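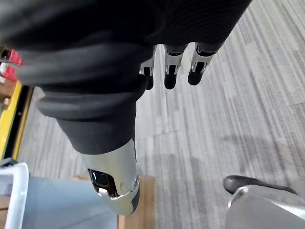

*Sleeve on, fingertips bare, hand over the carpet.*

## Workshop tips: teaching the arm by remote

Updated September 2023

We've now recorded more than 700 demonstrations in the Clillthorpe workshop, and I still get a little thrill every time the arm copies something I showed it! These are the habits that have stuck. Most cost nothing, and a couple saved us a whole afternoon.

**Dress the hand, leave the tips alone.** A soft knit cover is great over the knuckles, but keep it well clear of the fingertips and of any dark window or sensor recess. Push the folds back toward the wrist before you start, then open and close the hand all the way twice. If the fabric creeps forward, fix it now - you will not want to stop halfway through a good run.

**Pick a color for the table.** Bright yellow is my favorite. Black parts show up beautifully on it, both for you in the headset and for whatever you train later. The one drawback is glare on a glossy top, so try your lamps at a few angles and check the view from the robot's side (it's a very different view from yours!).

**Put tape under the trays.** Small bits of masking tape, just a corner or two. When you reset for the next take you can drop each tray back near its mark, then nudge it a bit on purpose. A little variety is good for the training. A lot of variety in the first 500 takes just gave us mush. 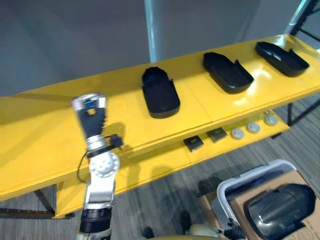

**Use the lower shelf last.** Reaching under a tabletop is so much harder than reaching over one, and your shadow gets in the way too. Get comfortable with the top level first. When you do go low, come in from the front, keep the elbow out, and slow right down near the edge.

**Loop the cable with slack.** Run the wrist through its full turn by hand (power off) and watch where the cable wants to go. Ours needed a longer loop than I'd guessed.

**Breathe out before the grasp.** Sounds silly, works wonders. Hand jitter goes straight through the controller, and a calm half second before closing makes a much cleaner recording.

**Delete bad takes right away.** We had 883 files from the March sessions and I'd sworn I'd remember which ones had the fumbles. I did not. Now we rename or delete before the next reset.

**Wear closed shoes** and keep bins far enough back that you can step away without looking.

Still testing: the Drosoneo foot pedal for start and stop. So far I love it - both hands stay on the controls. Settings to follow once we get to 1000 takes.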